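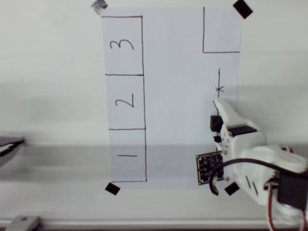
3. Planning and budgeting before you order

Read this section before you place an order for a Grorix arm or any of its add-ons. Most of the returns handled at our Gandside depot come from sites that bought the arm first and worked out the bench, the power and the spares afterwards.

3.1 Work out the layout on paper

1. Choose the bench the arm will use. It should be flat, pale if possible, and free of drawers or flaps that open upwards.

2. Tape a sheet of plain paper to the bench where the work will be done. Tape all the corners. A sheet that lifts at one edge will catch on the gripper.

3. Draw each place where an item will be picked up or put down, at full size, and number the boxes in the order the arm will visit them. Marker is fine.

4. Mark the points the gripper must reach with a small cross. Put at least one cross near the far side of the sheet.

5. Keep the sheet. You will need it again for the reach check in section 5.

Note: The drawing does not have to be square to the bench. The arm is taught its positions from the sheet, so a slight turn makes no difference as long as the sheet stays put.

3.2 Decide what to buy

1. Count the numbered boxes and crosses on your sheet. If everything can be reached from a single mounting point, order one arm. If not, move the boxes closer together before you consider a second arm.

2. Choose the gripper. Printed fingers are cheaper and quick to replace, but they wear at the tips. Order two spare sets with the arm – carriage on a later order often costs more than the parts.

3. Add one spare servo for the gripper and one spare cable.

4. If the arm will be fixed to a rail, order the rail and brackets from Bindport at the same time. Tavares brackets also fit, but need longer bolts, sold separately.

Caution: Do not budget for the arm alone. Power supply, rail, brackets and emergency stop are all listed separately on the quotation.

3.3 Set the budget and dates

1. Allow 14 working days for delivery of the arm. Rails may arrive separately.

2. Set aside 5 days of staff time for fitting, teaching positions and trial runs. Enter this as a cost even if no outside help is used.

3. Plan for one set of fingers to be replaced in the first year, and check the tips each February if the arm is in daily use.

4. Send a copy of your paper layout with the order form, marked for the attention of Weronika Urbańczyk. Orders without a layout are held until one is received.

Note: Prices on the current list apply to orders received after 21 July 2024. Earlier quotations must be reissued.

Go to section 4 for bench fixing and cable routes.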